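Linemley Lacing Board: Threading the Cord
Section 4 of the set-up guide
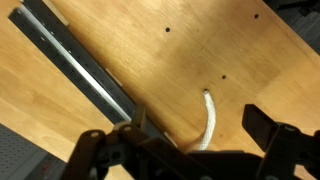 Thread the cord after the board is level and before you hang anything from it. The board ships with its holes drilled and the surface finished, so you will not need a drill or sandpaper for this section. Start with one hole and leave the others open, as with the white braided cord here, which comes up through one hole while the three holes near it are still empty. The order matters only if you plan to use the crossed pattern in Section 5.

You will need:
The cord from parts bag 263
Clear tape
Scissors
A soft cloth

1. Lay the board on a table with the finished side up. Put the cloth under it if the table is rough.

2. Uncoil the cord and pull it straight. Cut it to 148 cm for the single pattern. For the crossed pattern, leave it at full length.

3. Check both ends. If an end has frayed, trim it square and wrap it tightly with one turn of tape.

4. Choose your first hole. Hold the board up by its long edges and feed the taped end through from the back.

5. Pull slowly from the front until you have a hand's width to work with, then lay the board flat again.

6. Tie a knot in the tail at the back. It must be too big to pass through the hole.

7. Pull the cord from the front until the knot sits against the wood. Let the free length rest on the board in a loose curve.

Note: The grain and color of the wood vary from board to board. Boards from the Julta and Sorkness finishes can be used side by side, but they will not match exactly.

Caution: Do not widen a hole to fit a thicker cord. Replacement cord is part 3540.

Caution: Keep loose cord away from small children and pets while you work.

8. Remove the tape from the front end once the cord is through. Wipe the board with the dry cloth.

If the cord sticks halfway, pull it back out and wrap the end again with less tape. Do not use oil or soap, as both can stain the finish.

Go on to Section 5, Patterns.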